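Went to the Lesatel open day at Nurivwood, long report inside
Reading time: 4 min

gearmoth
Just got back and I'm still buzzing, so forgive the length. Lesatel opened up their manipulation lab at Nurivwood from 10 in the morning, and I stayed until they started stacking the chairs. Parking was easy, the coffee was terrible, and the robots were great!

The hall had three areas: the real arms behind glass, a talk corner, and (my favorite) the simulation room, where they let you watch a planner called Yuan work through kitchen tasks on a big screen. You pick a task, they load it, and you can switch between the room view and the view from the wrist. I had them leave it on the wrist view for most of my turn. It's a weird way to look at a kitchen, fingers pointing away from you and the dishes suddenly huge.

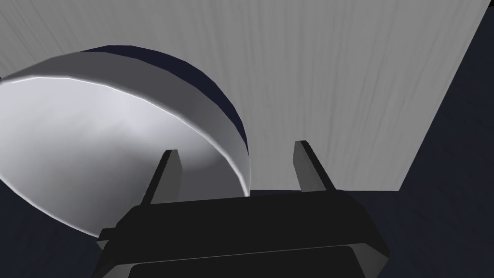
pelican_dc
Did they say how much of what Yuan learns in there carries over to the real arms? I've been to four of these events with other outfits and the simulated half always looks wonderful. Then you walk over to the hardware and it's fumbling a mug.

gearmoth
They did, and they were pretty open about it. Someone asked that in the talk. Yuan has 868 practice layouts in simulation and they've repeated 65 of them on the real bench so far. The presenter said the bench results were worse across the board and worst on anything shiny or thin-edged. No fancy percentage on a slide, which I kind of liked.

pelican_dc
I'd have liked the percentage.

tinsnip
I was there too, afternoon slot! The line for the simulation room was 23 people when I joined it and I still think it was worth it. The kid in front of me kept asking for the same bowl task over and over, and the operator just kept loading it, moving the start position a bit every time. Very patient.

One thing I didn't get: why two flat fingers? With a round bowl I'd want something that curves, or suction.

hollowbit
Two fingers is fine for a bowl. You pinch the rim, one finger inside and one outside, and lift. The trick is getting the wrist angle right before you close. Suction on a curved bowl is a pain unless you've got a soft cup and a clean surface.

tinsnip
OK but then all the weight hangs off one point on the rim. Fill it with soup and see how that goes.

hollowbit
Sure, for soup you'd want two arms. I took the task to be moving empty dishes.

gearmoth
Empty dishes, yes. I asked about liquids and they said that's a separate project, Clotuvden, and it wasn't on show. There was a poster for it by the restrooms and that was it.

marrow_lane
Going to be the grump here. I drove over for the hardware and the glass was so full of reflections I could hardly see the arms. The simulation room was nice enough, but I can watch a screen at home. More bench time next year please.

gearmoth
Fair about the glass. If you stood at the far left end, by the fire door, it was a lot better. I got a good long look at a real arm sorting spoons from there and it was lovely to watch, slow as anything but so careful with the wrist.

marrow_lane
Wish I'd known about the fire door.

pelican_dc
Is there another one this year, or is that it until next April?

tinsnip
The person at the front desk said they're hoping for a smaller evening session in the fall, sign-up only. Get on the mailing list. I'm going again, and I'm bringing my sister, who thinks all of this is vacuum cleaners.

gearmoth
Count me in for the fall one. I'll post here when the sign-up goes live.

Contact the moderators | Copyright remains with the individual posters | Back to top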